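Fleretti ball

5 min read

Fleretti ball is a small-sided form of indoor soccer played with a low-bounce ball on a court with walls on two sides only. I've played it on and off for most of my adult life, and when I offered to write the entry for it I was told to keep myself out of the text. You can see how well that went. Everything below is as accurate as I can make it, and where I'm leaning on my own memory I'll say so.

The name comes from the Fleretti hall, a former bus garage where the first games were played (people argue over who played in the very first one, and I'm staying out of it). The garage had a long brick wall down each side and roll-up doors at both ends, and the doors were usually left open for the air. So the ball came back to you off the sides but sailed off into the parking lot if you missed the goal. That odd layout became the rule! Courts built for the game today still have solid side walls and nothing but a net behind each goal.

Basic rules

Each team has four field players and a goalkeeper. A game lasts 40 minutes, split into two halves, and the clock keeps running except for injuries and the one timeout each side gets. Substitutions are made on the fly, same as hockey, and yes, people get caught with too many on the court all the time. The penalty for that is two minutes a player short, and in a five-a-side game two minutes feels like an hour.

The wall is where it gets fun. You can pass off it, shoot off it, or use it to play a one-two with yourself, which my first coach called cheating and then taught us to do anyway. What you can't do is pin an opponent against it. Referees are strict on this and they should be. A ball that goes over the wall is a free kick to the other side from the spot where it crossed, and defenders have to stand three big steps away. I've seen that measured by some very short referees and some very tall ones.

Goalkeepers may use their hands inside a half circle in front of the goal. They can't throw the ball past the center line on the full, so most attacks start with a little roll out to the back player. If a keeper steps out of the half circle with the ball in hand, it's a penalty kick, and I've given away more of those than I'd like to put in an encyclopedia.

The court and ball

A standard court covers 720 square meters. Older halls are often smaller, and the league allows them as long as the goals are full size and the walls are even. The ball is a size four with a heavier bladder, so it stays low and skids more than it bounces. It's a shock if you're used to grass. Your first touch goes right under your foot for a week or two and then something clicks.

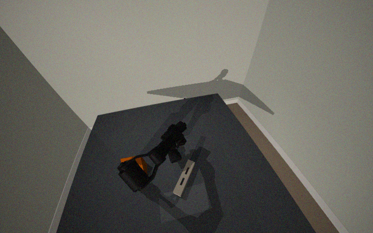

Black robot arm on a dark tabletop, computer rendering.

Shoes are flat-soled with no studs of any kind. Shin guards are required for everyone, including the adults who swear they don't need them. Long sleeves are a personal choice, but I'd wear them if your home court has brick, as the Fleretti hall did until the walls were finally paneled over.

Clubs and rivalries

The two clubs everybody brings up are Homeo and Rezende, and I should confess right now that I'm a Homeo person. I'll try to be fair. Rezende have won more league titles than we have, they've done it playing beautiful quick soccer, and their fans never let it drop. Homeo are better known for defending and for a drum section that can be heard from the street. When the two meet at the Fleretti hall, you need to be in line well before the doors open, and even then you may end up standing behind a pillar.

Terunex is the third big name. They started as a company team and kept the name after they opened up to outside players. Their green away shirts are awful and I own one. For years they were everyone's easy win, then Jomar Ambrosio joined them and all that changed.

Notable players

Ambrosio is the player most fans would pick first if you asked them to name one. He's left-footed, not tall, and he has a way of hitting the wall pass so it comes back spinning away from the defender. I've watched it from the goal line and I still couldn't tell you how to stop it. He has played 90 league games for Terunex and captained the side in most of them.

Marlene Toledo did more than any other keeper to change how the position is played. She came off her line early, played with her feet, and treated the half circle as a starting point. Plenty of younger keepers copy her now (badly, in my case, and I'm older than she is). She spent her whole career at Rezende and now coaches their youth side, so I suppose we'll be losing to her for a good while yet.

Attendance

Most league games draw a few hundred people. The largest crowd on record is 2268, for a cup final between Homeo and Rezende that went to penalty kicks. I was there, up near the roof, and lost my voice before halftime. Rezende won it on the seventh kick.

Last updated June 2025.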